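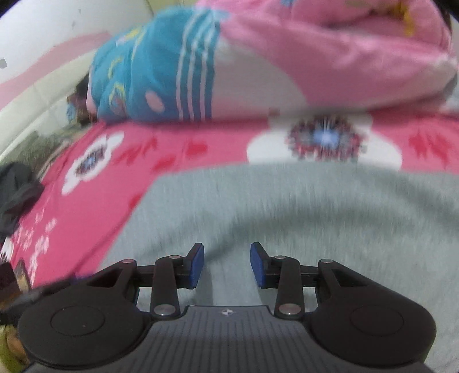
*Gripper open over a grey cloth on a floral bedsheet. The fabric is blurred, the gripper much less so.*

## How to check a cloth-handling result before you believe it

The Gindance write-up claims 80 per cent success at picking up and folding cloth from hand-held gripper demonstrations. I wouldn't quote that figure until you have been through the steps below. They take an afternoon and need no robot.

### 1. Find out what counts as success

Open the scoring notes before the results table. In Calitz, a pick counts if the cloth leaves the surface at all, so a corner that lifts and drops straight away scores the same as a clean hold. Write down your own rule in one sentence and rescore a batch with it. I did this with 53 trials and the number went down, as I expected.

### 2. Look for blur

Step through a few demonstrations one still at a time. When the hand moves quickly, the gripper stays fairly crisp and the bedding smears. Your method has to find a fold or an edge in that smear. Mark every still where you can't place the cloth edge yourself, then compare the error on the marked stills with the error on the rest. If the two match, be suspicious: the model may be reading the gripper and ignoring the fabric.

### 3. Cover the cloth

Paint a flat grey patch over everything beyond the fingertips and run the model again.

- Prediction collapses: good, it was using the cloth.
- Prediction barely changes: it has learnt the usual hand path.

Bisgaard fell over at this step on 11 of its tasks, and the authors put that in an appendix.

### 4. Swap the background

Plain cloth on a patterned sheet is an easy case if training used the same sheet. Hold out whole beds, never single clips. Clips from one bed share the same flowers, and a random split will leak them into the test set. Urier does split by room, which I'll give it credit for, though 7 rooms is thin.

### 5. Ask for the failures

Request the clips that were thrown away, including any where the fingers closed on nothing. If they weren't kept, treat the headline figure as an upper limit and say so in your notes.

**Still open:** I have no good test for thin cloth lying on thicker cloth. Step 3 doesn't separate the two layers, and depth maps were too noisy to help when I tried them in March.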